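Virkilon Table Covering, Kraft Brown

Virkilon is a heavy paper covering for tables on which garments are laid out and folded. It is supplied by Sikau in rolls of 200 feet. 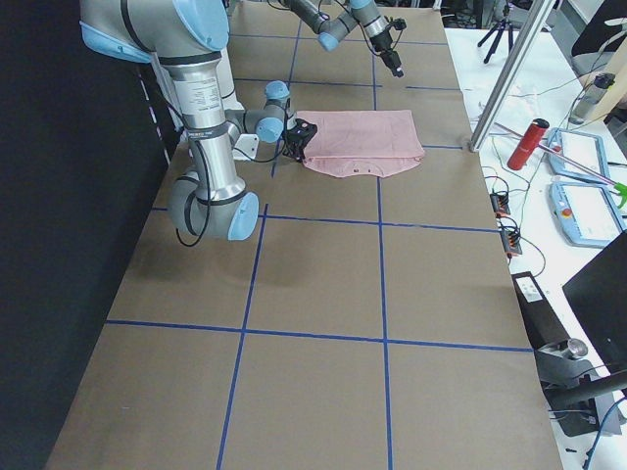 Brown paper covering with blue tape grid.

Tape is sold separately. Sleeves should be turned in before the body is folded.

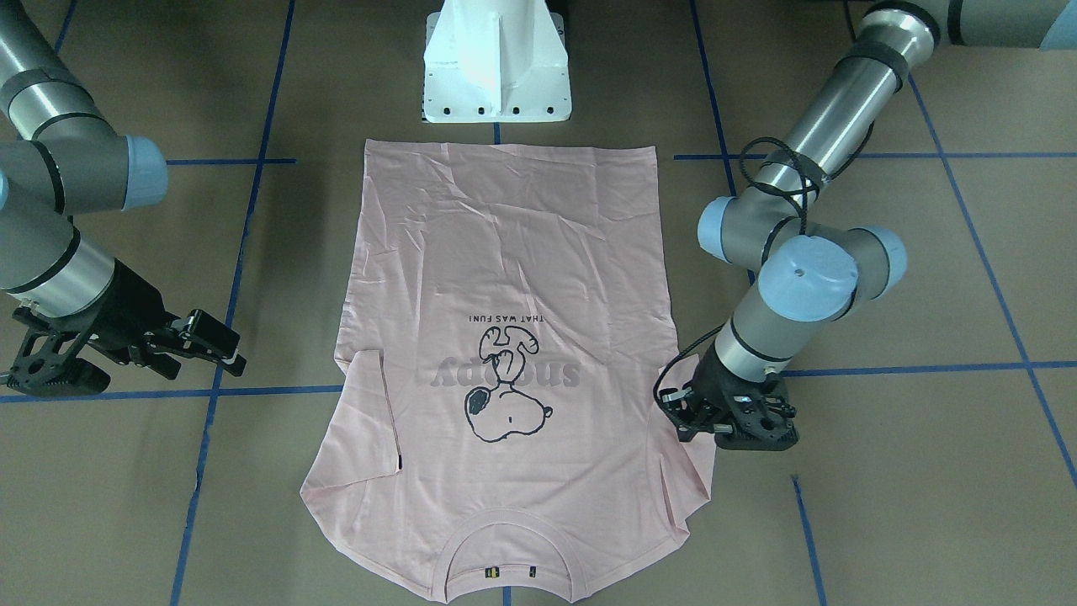
Each order ships within 7 working days. Orders of 10 rolls or more qualify for the institutional rate.
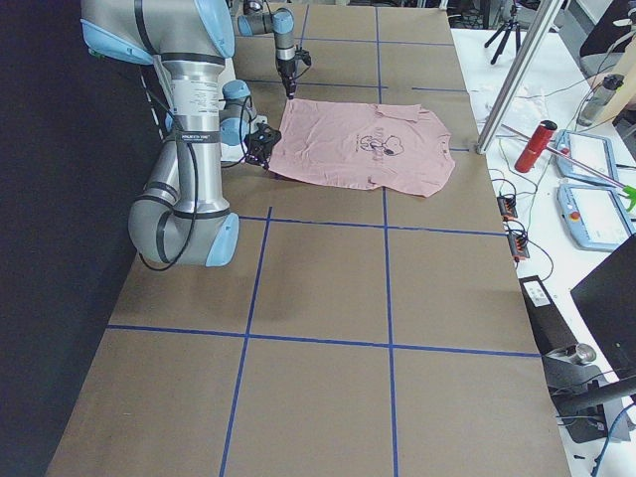
Clutmont writes that one roll lasted from May until the end of the season.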